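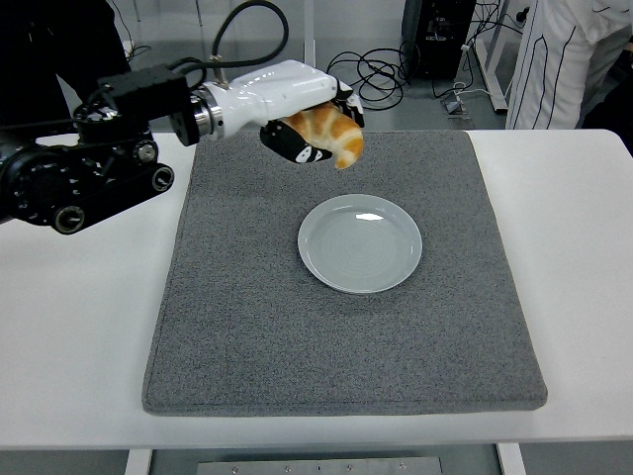
Croissant and the ridged plate

jkoppel: Look at that shine! Layers you can see from across the room. I'd still warm it 5 minutes at 300 before plating.

Erix36: Gorgeous crust, but 300 dries them out! Room temp, always.
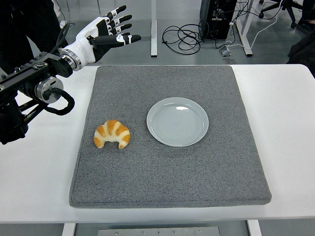
On the gray felt

jkoppel: Disagree, low heat wakes up the butter :)

trakum: Love the speckled gray under that golden brown. I'd skip the plate entirely.

Erix36: And get crumbs in the felt? No way. Plate, please!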